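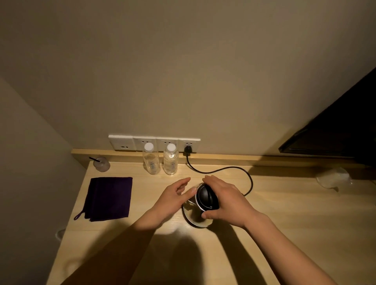
Décembre, samedi, 16 h 40. Cahier de l'atelier Honham, page bouilloires.

Repris la question du couvercle et du temps de chauffe. Crescencio soutient depuis deux semaines que la petite noire et argent « chauffe moins bien qu'avant ». Moins bien que quand, mesuré comment, il ne sait pas. Je note quand même.

Installation sur le bureau en bois clair, contre le mur, prise de droite. J'aurais préféré la paillasse du fond, mais Araceli y a ses collages. Le cordon fait une grande boucle sur le plateau. À raccourcir ou à attacher, on finira par accrocher quelque chose.

Couvercle : noir, bombé, se prend par le dessus. Il faut l'autre main sur le côté pour que l'ensemble ne tourne pas pendant qu'on appuie. Emmett dit qu'une main suffit. Chez lui peut-être.

Essai 1 : 200 ml, départ à l'eau du robinet, couvercle mis. 138 secondes jusqu'à l'arrêt. Chrono du téléphone, donc je ne me battrai pas pour la dernière seconde.

Essai 2 : même volume, couvercle simplement posé. Abandonné. La vapeur partait de partout et je ne voyais plus ce que je prétendais mesurer. Pas de chiffre, et je refuse d'en inventer un pour remplir la colonne.

Deux essais dont un raté, ça ne fait pas une série. Ieuan a déjà écrit au tableau « bouilloire OK ». J'ai ajouté un point d'interrogation, il l'a effacé, je l'ai remis.

Sur l'histoire du calcaire : Austra pense que tout vient de là et propose le vinaigre. Possible. Mais personne n'a relevé le temps avant le dernier détartrage, on n'a donc rien à quoi comparer, et si on détartre maintenant on perd le seul état qu'on ait mesuré. Je demande qu'on attende. On détartrera quand il y aura trois temps propres dans ce cahier, pas avant.

Autre point, les bouteilles d'eau en plastique au fond du bureau, devant les prises. Il y en a une presque vide et une mieux remplie, bouchon blanc toutes les deux, impossible de les distinguer de loin. Si quelqu'un compte s'en servir pour les essais, qu'il l'écrive dessus. Je ne veux pas d'une mesure à l'eau en bouteille rangée à côté d'une mesure au robinet sans que ce soit dit. Et pas devant les prises, s'il vous plaît. Le gobelet à paille noire, même remarque.

Lumière trop faible de ce côté, je lis mal la graduation du verre doseur. Prendre la lampe de la réserve.

À faire :
refaire l'essai 1, même volume, bouilloire revenue à température ambiante
thermomètre à sonde, voir si celui de Pacheco est encore juste (j'en doute)
demander à Crescencio d'où sort son « avant »

17 h 25. Il a répondu : « au goût du thé ». Je laisse la ligne ouverte.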